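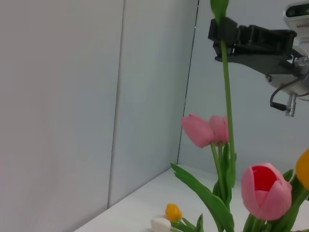

Cladine tulips in pink, with one green bud still keeping itself to itself.

Cladine Tulip Stems
Reading time: 4 minutes

Tulips from a shop give you a decent week and then start dropping petals into the butter. The Cladine will do no such thing. It is an artificial tulip on a smooth green stem, sold singly, and it asks for no water, no daylight and no conversation.

We brought the range in for people who like flowers and have given up pretending they will change the water. It has since found its way into waiting rooms, show flats and one very dusty piano shop. We have sold 1,347 stems from the Fesbridge counter alone, which is more than we can say for the matching vase (discontinued, please stop asking).

Choosing your stems

Pink is the one most people leave with. The closed shape is a pale pink cup, a little darker in places, with a waxy look to the petals. The open one is pink with a red interior and is the show-off of the family. Put it at the front, where it will end up anyway.

The green bud comes on a tall stem and looks like a tulip that hasn't made up its mind. One in a bunch is plenty. Two looks like you were sold the wrong thing.

Stems bend if you warm them in your hands first. Bend slowly. A tulip that leans a bit to one side is far more convincing than a row standing to attention, and real ones never did as they were told either.

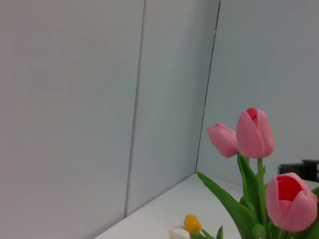
Three pink tulips against pale grey-blue, over a white top.

Where to put them

Plain backgrounds suit them. A pale wall and a white table will do nicely; patterned wallpaper with flowers of its own turns into an argument. Keep them off a sunny windowsill, as the pink fades over a summer or two and goes the colour of old plasters.

Cleaning

Wipe with a damp cloth. A hairdryer on its cool setting shifts dust from between the petals. On the hot setting it shifts the petals. Not for the dishwasher, whatever the review from October says.

Ordering

Sold singly or by the box of 300, which is a great many tulips, so do measure the hallway. Boxes go out from our Triltel depot and can't be mixed by colour. Single stems are posted in a long tube. Returns are fine if the stems are unbent, and we will look.

Also in the range: Bangash foliage, for filling gaps.

Page last updated May 18, 2018

This site uses cookies. They are small and you can't eat them. Accept | Manage settings

© Fesbridge Home & Display | Contact us | Back to top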